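Open Day at Tillham: Two Arms and a Kitchen Table

The Tillham Institute occupies a brick building put up in 1927 as a dairy depot, and its loading bays still open onto the Brarkdale road. Each winter the institute admits the public to its laboratories for a single day. The most recent open day, held on Dec 16, 2019, drew 462 visitors, among them school groups, retired machinists and several members of the county board.

The longest line formed outside the household robotics laboratory on the second floor. The group there is directed by Olaia Valcárcel, who came to Tillham from the Folach engineering school and has spent her career on the handling of ordinary objects. Her present project, known as Nieto, studies how a pair of robot arms may be taught the small tasks of a home kitchen – setting out a plate, hanging a mug, opening an oven door.

Visitors were admitted in groups and stood behind a painted line. Dr. Valcárcel gave a short talk before each session and then took questions while her staff prepared the table. She explained that factory arms have long been able to repeat one motion with great accuracy. A kitchen asks for something else, as the objects differ in shape and are seldom left twice in the same position.

The laboratory keeps a store of 368 household items, most of them bought from local shops. Plates, mugs, racks and toy-sized appliances are changed between sessions, and every change is entered in a log. Staff members also guide the arms by hand through new tasks, and these recordings form the basis of later training.

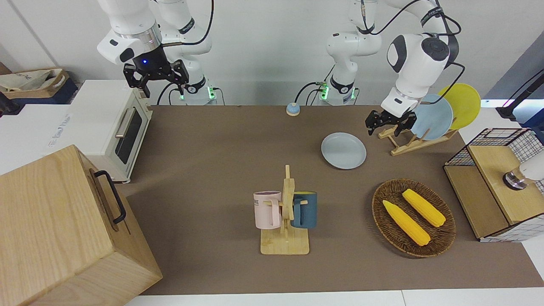
Why are two arms used when one might do?

Many kitchen tasks require one hand to steady an object while the other moves it, and a second arm also shortens the reach across the table.

The laboratory will receive visitors again in February, when 4 evening sessions are planned. Places may be reserved at the institute's front office.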